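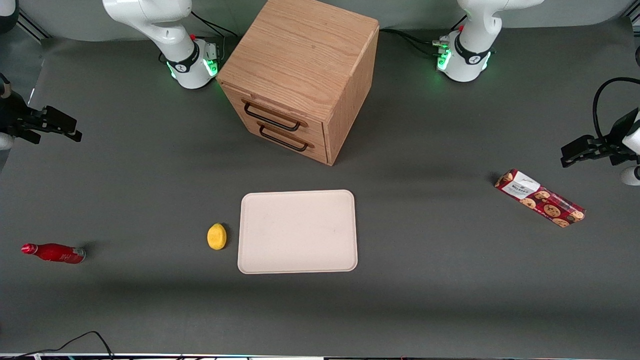
Le poste à deux bras, avec le meuble à tiroirs, le plateau et quelques articles d'essai.

Automatisation de la préparation des plateaux : vos questions

Cette page s'adresse aux salariés de Plisano, site de préparation de commandes et de plateaux d'accueil. Elle reprend les questions posées pendant les réunions d'équipe et celles laissées dans la boîte à l'entrée du vestiaire. Les réponses ont été rédigées par Chidubem Olatunji (exploitation) et Ikechukwu Garba (méthodes). Elle est mise à jour quand une réponse change.

LE POSTE ET CE QU'IL FAIT

De quel travail parle-t-on ?

De la préparation des plateaux destinés aux chambres et aux salles de réunion de nos clients. Aujourd'hui, un préparateur prend les articles un par un, les pose sur le plateau selon la fiche du client, puis range les petits accessoires dans le meuble qui part avec la commande. Le projet, appelé Gadska en interne, consiste à confier une partie de ces gestes à un poste équipé de deux bras.

Quels gestes sont concernés ?

Prendre un article posé sur la table, le déposer sur le plateau, ouvrir un tiroir, y placer un article, refermer le tiroir. Le contrôle final, l'étiquetage et la mise en chariot ne sont pas concernés.

Pourquoi des articles aussi différents sur la table ?

Nos commandes sont comme ça. Un citron, une bouteille couchée et un paquet de biscuits Walkers ne se saisissent pas de la même façon. Le citron est petit et ovale, le paquet est long et il faut le prendre dans le bon sens. Les essais se font donc avec des formes variées, et la liste change selon les semaines. Si vous pensez à un article pénible à manipuler, signalez-le à Ikechukwu Garba, il l'ajoutera.

Pourquoi deux bras et pas un seul ?

Certains gestes se font mal d'une seule main, par exemple tenir un meuble léger pendant qu'on tire un tiroir. Deux bras permettent aussi d'atteindre les deux côtés de la table sans déplacer les articles.

Les pinces peuvent-elles tout prendre ?

Non. Ce sont des pinces à deux doigts. Les sachets souples, les serviettes pliées et les articles très plats restent à la charge des préparateurs. Il n'est pas prévu de changer de pince cette année.

Combien de références le poste va-t-il traiter ?

La première liste compte 64 références, sur plus de 500 au catalogue. Les autres continuent d'être préparées entièrement à la main, aux mêmes postes qu'avant.

Est-ce plus rapide qu'un préparateur ?

Pour l'instant, non. Un préparateur habitué va plus vite sur un plateau complet. L'intérêt attendu est ailleurs : les séries longues et répétitives, surtout en fin de journée, et la période de mars où les commandes de séminaires s'accumulent.

CE QUI CHANGE POUR LES ÉQUIPES

Des emplois sont-ils supprimés ?

Aucune suppression de poste n'est liée au projet. Cet engagement figure dans la note remise aux représentants du personnel, affichée près de la pointeuse. En revanche, les deux contrats saisonniers habituels de la zone plateaux ne sont pas encore confirmés pour la prochaine période haute. La décision sera prise après les essais et annoncée en réunion d'équipe.

Qui va travailler avec le poste ?

Quatre préparateurs de la zone plateaux, sur la base du volontariat. Ils tournent par demi-journées. Si les candidatures sont trop nombreuses, l'ancienneté dans la zone départage.

Que fait-on concrètement quand on y est affecté ?

On approvisionne la table, on lance la série depuis l'écran, on contrôle les plateaux terminés et on reprend ceux qui ne sont pas conformes. On s'occupe aussi de deux postes manuels voisins. La surveillance seule, assis devant la machine, a été écartée à la demande des préparateurs : c'est long et on finit par ne plus regarder.

Est-ce que je peux refuser ?

Oui. Le refus n'a pas à être motivé et ne figure pas dans l'entretien annuel. Vous pouvez aussi commencer puis demander à revenir à un poste manuel. Prévenez votre chef d'équipe avant l'établissement du planning suivant.

Y a-t-il une prime ?

Le temps de formation est payé normalement. Pour la suite, une prime de polyvalence est en discussion. Nous n'avons pas de montant à donner aujourd'hui.

Les cadences des postes manuels vont-elles augmenter ?

Non. Les objectifs restent ceux de la fiche actuelle. Les résultats du poste Gadska ne servent pas de référence pour les préparateurs, et les deux tableaux de suivi sont séparés.

Je suis en restriction médicale pour l'épaule. Est-ce que ce poste est pour moi ?

Peut-être. Il y a moins de gestes répétés au-dessus de la table, mais il faut toujours apporter les bacs. L'avis du médecin du travail est demandé au cas par cas. Passez par le service du personnel, qui prend le rendez-vous.

FORMATION

Combien de temps dure la formation ?

Deux séances d'une demi-journée, puis un accompagnement au poste avec un technicien de Zirnis, l'intégrateur. L'accompagnement s'arrête quand la personne formée et le technicien sont tous les deux d'accord.

Faut-il savoir programmer ?

Non. Les préparateurs choisissent une série dans une liste, la démarrent, l'arrêtent et notent les anomalies. Les réglages sont faits par Zirnis et par les méthodes.

Je lis mal le français à l'écran. Comment faire ?

Les consignes existent en version orale et la fiche de poste est en cours de traduction. Dites-le au moment de l'inscription. Un collègue peut vous accompagner pendant les séances.

SÉCURITÉ

Les bras peuvent-ils me toucher ?

La règle est simple : pas de main au-dessus de la table pendant une série. Pour reprendre un article tombé, on met en pause, on attend l'arrêt complet des deux bras, puis on intervient. Cela vaut aussi pour un citron qui roule.

Que signifie l'anneau vert à la base des bras ?

Un anneau allumé en vert ne donne pas l'autorisation de mettre les mains dans la zone. Fiez-vous à l'état affiché sur l'écran du poste et à la procédure de pause. La signification des couleurs est expliquée pendant la première séance.

Et les câbles ?

Ils passent sur la table, derrière le meuble et jusqu'aux bases. On ne les déplace pas, même pour nettoyer. Si un câble gêne ou semble abîmé, arrêtez la série et appelez la maintenance. Plusieurs personnes ont demandé un passage plus propre, la demande est chez Zirnis.

Qui nettoie la table et le plateau ?

Le préparateur en poste, à la fin de chaque série, bras à l'arrêt. Même produit et mêmes lingettes que pour les tables manuelles. Les pinces sont nettoyées par la maintenance uniquement.

Que faire en cas d'article cassé ou renversé ?

Arrêt de la série, balisage, nettoyage, puis fiche d'incident. L'article est déclaré en casse machine - il n'est pas imputé au préparateur.

DONNÉES ET SUIVI

Le poste filme-t-il les salariés ?

Des caméras sont dirigées vers la table pour que le système repère les articles. Des mains peuvent y apparaître pendant l'approvisionnement. Les images servent aux réglages, sont accessibles à Zirnis et aux méthodes, et ne peuvent pas être utilisées pour évaluer quelqu'un ou vérifier des horaires.

Est-ce qu'on sait qui était au poste quand une erreur s'est produite ?

La fiche de série porte un numéro de série et une heure, sans nom. Le planning permet en théorie de retrouver la personne. Il a été convenu avec les représentants du personnel que ce rapprochement n'est pas fait, sauf en cas d'accident.

SUITE DU PROJET

Jusqu'à quand durent les essais ?

Jusqu'à la fin de la période haute. Ensuite, un bilan sera présenté aux équipes avec le nombre de plateaux repris à la main, les arrêts et les remarques notées au poste.

Et si cela ne marche pas ?

Le contrat avec Zirnis prévoit un retrait sans renouvellement. Les tables manuelles ne sont pas démontées pendant les essais, l'organisation d'avant peut donc reprendre sans délai.

Le site Butkienė va-t-il être équipé aussi ?

Aucune décision. Les plateaux y sont différents et les meubles à tiroirs n'y sont pas utilisés. Les collègues de Butkienė peuvent venir voir le poste, il suffit de convenir d'un créneau avec Chidubem Olatunji.

À qui poser une question qui n'est pas sur cette page ?

À votre chef d'équipe, à Ikechukwu Garba pour tout ce qui touche aux gestes et aux articles, ou par écrit dans la boîte du vestiaire. Les questions anonymes sont acceptées et reçoivent une réponse ici.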